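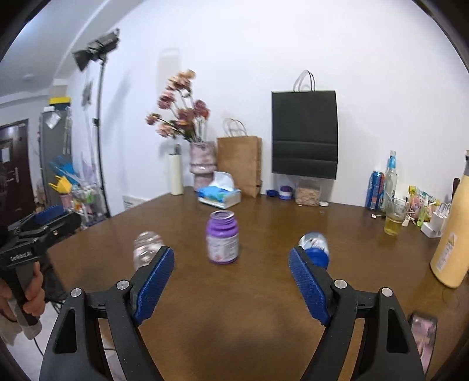 samarakoon_st
Nah leave the flowers, its the bottles that make a table look messy. Pick one side for them and stick to it.

grilora30
Disagree. Fake flowers collect dust like nothing else, mine went to the op shop in February. The pink vase is nice though, keep that, put nothing in it.

letutar
OP here. Flowers stay, sorry. Mum's rule. What I can't work out is where the bottles and the purple jar go. Table is 100 cm, wall behind, no shelf. Tissues have to be reachable from the couch.

stasska_934
Tray. Any tray. Bottles and jar on the tray, lift the lot off when you want the table for tea. Took me 30 seconds last night

grilora30
trays just become a second mess on top of the first

stasska_934
Only if you let them. Wipe under it Sunday, done.

samarakoon_st
What's in the paper bags? The brown one at the back is eating half your space. If it's just bags flatten them and shove them behind the fridge. Black one looks alright up on the wall, leave it.

letutar
Brown one is stuff to go back to the shop. Been there a while lol. Black one is reciepts and chargers

grilora30
so return it?? theres your space

user1681
Tall white thing on the far left, tissues next to it, bottles in the back corner where the brown bag is now. Small stuff in front. Wouldn't bother with a tray

letutar
Ok bag goes back tomorow arvo. Trying the tray first but if it turns into a junk pile grilora can say told you so

grilora30
will do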